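Rules you can keep in your pocket

When the test lead at Emik first sat down to write a rulebook for simulated handling trials, she filled 40 pages and was rather proud of them. "Then I watched a colleague try to use it," she says, laughing, "and he had it open on three screens and still couldn't find what to do when a run stops halfway." The version her team in Erneritz works from today has 11 rules and fits on 2 sheets of paper.

We talked over a long coffee one October morning, and she was generous with her time and with the cookies. Her favorite rule is the plainest one on the sheet: write down what counts as a success before anyone presses start. For a piece of fruit, say, is it enough that the gripper lifts it, or does it have to be set down again somewhere? "People think they agree, and they really don't," she says. "You find that out when you put two score sheets side by side – and by then you've lost a week."

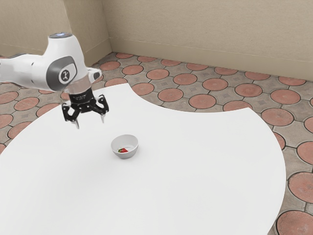 A simulated trial setup, with the gripper open above the table and one strawberry in the bowl.

The second thing she cares about is the starting state. Every object has a listed position, and so does the arm, and anything that is supposed to vary between runs has to be named in advance along with how far it may vary. She likes a bare table for the early trials, and she admits that visitors sometimes find it a little dull. "I tell them dull is lovely. If something goes wrong, I have very few places to look."

Her team once shared a batch of 1367 runs with the people at Camenzind, who scored them all over again without seeing the first results. Most of the disagreements came down to a single word, "held," which the old rulebook had never defined. It now has its own line, and she is still not completely happy with the wording.

She also asks for more than one view of every trial, including one from overhead, and for each view to be checked before the batch begins. A bowl that sits nicely in one view may be only partly inside another, and whoever does the scoring needs to know which view to trust for what.

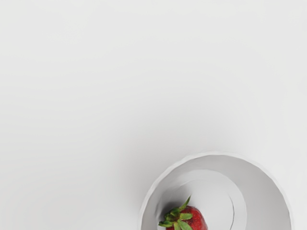

What comes next

The sheet is being tried out on Clondel, the team's next project, where the objects will be more varied and the tables a good deal busier. She expects to add a rule or two and would like to drop at least one. "I keep a pencil next to it," she says, and pours us both another cup.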